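Home › Projects › Student Reports › Wolthorpe Arm

Wolthorpe Arm: Report on the Gripper Release Fault

Author: Trevor Charbonneau
Submitted: Aug 20, 2024

1. Background

The Wolthorpe project set out to have a small arm pick up light parts and set them down on a flat target. The arm carries a two-finger gripper and a wrist camera. Motion commands come from a script written for the course, called Flosaneck, which sends joint positions and a grip value to the motor controller. The first working version ran in February.

This report covers one fault only. During release tests the gripper opened before the arm had reached the set-down height, and the part fell. In one case the arm then continued down and pressed on the target surface until the run was stopped by hand.

2. Test conditions

Each run used the same sequence: approach, close, lift, move, lower, open, retract. The grip value was logged along with the commanded and measured joint positions. The run limit was set at 35 seconds. A total of 112 runs were logged. Early release occurred in 3 of them. All three were in the second half of the test period, after the lowering speed had been raised.

The tests were moved off the padded bench mat and onto harder surfaces, including stone and metal, to check that the set-down height was being computed for each surface and not carried over from the mat. Thin targets with a front edge, such as an open laptop, were added for the same reason. The height step at the edge is small, and an error shows up quickly in the log.
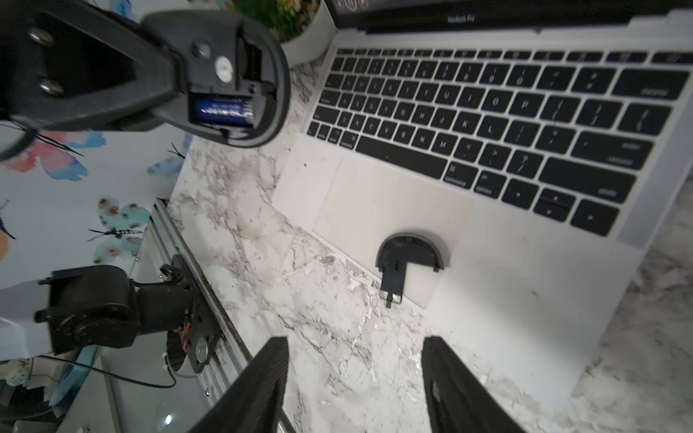
The log for the first early release showed the open command going out while the measured height was still above the target. The commanded height had already reached it. Flosaneck was reading the wrong one of the two values. At the old lowering speed the lag between them was too short to matter. At the new speed the arm trailed the command by enough for the fingers to open in the air.

The downward press had a separate cause. When the grip value changed outside the expected window, the script marked the step as failed and started it again from the top, including the lowering move. There was no check on motor load during that move, so contact with the surface did not stop it.

3. What was ruled out

Loose finger screws were suspected first. They were tightened and the fault came back. Low supply voltage was also considered, but the voltage log was flat in all three cases. Ashour, the second arm, was driven with the same script and showed the same lag, so the fault is not in one set of motors.

4. Changes made

The open command now waits for measured height. A load limit was added to the lowering move – if it is passed, the arm holds position and the script exits. The retry was removed. Position logging was raised to 3000 samples per run so that the lag can be read directly from the file.

5. Remaining problems

The load limit was set by hand on the mat and has not been tuned for hard surfaces. It is also the same for every pose, although load at rest changes as the arm extends. The stop control is a key on the host computer – a separate switch in the motor supply line should be fitted before anyone else runs the arm. The part for this is listed in the Esden order sheet and has not been ordered.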